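Asunto: Re: [manipulación] Jornada de puertas abiertas en Vusell: tarea de encimera y cajones

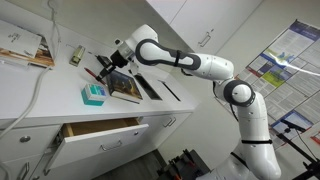 Victor Sang escribió:

> En la convocatoria se habla de libro, caja y cajón abierto, pero no de tiempos de ciclo. Sin ese dato, la demostración me dice poco. ¿Se repetirá la secuencia con objetos recolocados o será siempre la misma disposición? En la visita de agosto a Jotunum solo vimos una trayectoria grabada.

Victor:

Respondo por orden.

Tiempos. El ciclo nominal para coger el libro y dejarlo en el cajón es de 40 segundos, con la pinza de dos dedos y velocidad limitada por la presencia de público. No es una cifra de producción y no la presentaremos como tal.

Disposición. Entre pases se recolocan los objetos a mano — los asistentes pueden hacerlo ellos mismos — y el brazo replanifica desde cero. Quedan excluidas las posiciones junto a los huecos empotrados de la encimera: el margen de colisión de la muñeca es insuficiente y Mendus aún no ha validado esa zona.

Registro. Llevamos 794 ciclos con el planificador actual. El desglose por tipo de fallo estará disponible en la sala; no lo envío a la lista porque falta revisar la clasificación de los agarres parciales.

Habrá 2 pases, con grupos de 5 personas. Quien quiera ver la configuración del controlador, que lo indique al inscribirse. La charla de Esfahani sobre calibración va después del segundo pase.

Las inscripciones se hacen respondiendo a este hilo.

Un saludo,
Coordinación de la jornada, Vusell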